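작업 노트 / 원단 파트
6월, 오후 2시 시작

커버용 검정 원단 비교 건. 후보는 Fukwood 쪽 원단과 Bendel 쪽 원단 두 가지다. 지난번에는 촉감만 보고 Fukwood로 기울었는데 기록이 남아 있지 않아 처음부터 다시 한다. 이번에는 시험편 치수, 처짐, 주름 회복, 봉제성 순서로 적는다.

시험편은 두 원단 모두 가로세로 50 cm로 재단. 식서 방향은 초크로 표시. 검정이라 흰 초크가 잘 보이지만 뒷면에 표시해야 한다. 앞면에 한 번 그었다가 솔질해도 자국이 남아서 시험편 한 장을 버렸다. Bendel 원단은 가위질한 단에서 올이 빨리 풀린다. 오버록을 먼저 치고 나서 치수를 다시 쟀다.

처짐은 봉에 걸쳐 놓고 접힌 모양을 본다. Fukwood는 주름이 크고 완만하게 잡히고, Bendel은 잔주름이 여러 갈래로 갈라진다. 통 모양으로 말아 세로로 늘어뜨리면 차이가 더 분명하다. Fukwood 쪽은 통이 유지되고 Bendel 쪽은 중간이 꺼진다. 소매처럼 쓰는 부위에는 앞의 것이 낫다고 본다. 다만 굽는 자리에서는 두꺼운 쪽이 뭉치기 쉬우니 여유분을 줄여야 한다.
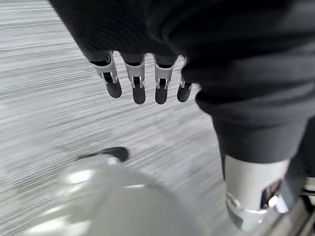 여유분은 패턴에서 3 cm로 잡았다. 이전 패턴은 더 넉넉했는데, 남는 천이 한쪽으로 몰려 접히는 문제가 있었다. 줄이고 나서 통 둘레를 다시 계산했고, 시접은 그대로 두었다. 밑단은 두 번 접어 박지 않고 한 번 접어 지그재그로 처리. 두 번 접으면 단이 딱딱해져서 드리운 선이 끊긴다.

주름 회복: 접어서 추를 올리고 14시간 두었다가 펼쳐 걸어 둔다. Fukwood 시험편은 접은 선이 희미하게 남았고 스팀을 한 번 주니 없어졌다. Bendel은 스팀 뒤에도 선이 보인다. 다림천 없이 다리면 두 원단 모두 번들거림이 생긴다. 다림천 필수.

봉제성: 바늘은 14호. 실은 Pisharody 폴리사 검정. Fukwood 원단에서 땀뜀이 한 번 있었고 노루발 압력을 한 단계 낮추니 재발하지 않았다. 밑실 장력은 손대지 않음. Bendel은 땀이 고르지만 곡선 구간에서 늘어난다. 곡선에는 시침을 촘촘히 하거나 심지 테이프를 댈 것.

먼지: 검정은 보풀과 실밥이 다 드러난다. 재단대를 닦고 시작해도 오버록 뒤에는 또 묻는다. 롤러를 재단대 옆 고리에 걸어 두었으니 쓰고 나면 제자리에.

판단은 Fukwood로 본작업 진행. Bendel 원단은 안감이나 가림천 용도로 남긴다. 세탁 시험은 아직 안 했다. 수축률을 모르는 상태이므로 본재단 전에 100 cm 길이로 한 장 끊어 물에 담갔다가 말려서 재야 한다. 식서와 푸서를 따로 적을 것.

남은 일
- Wulari 보관 상자에 시험편 넣고 라벨 붙이기(원단명, 식서 방향, 스팀 여부)
- 수정 패턴 베껴 두기. 이전 패턴에는 폐기 표시
- 버린 시험편은 노루발 압력 확인용으로 사용
- 폴리사 검정 재고 확인, 모자라면 주문
- 수축 시험 결과는 다음 쪽에 이어서 기록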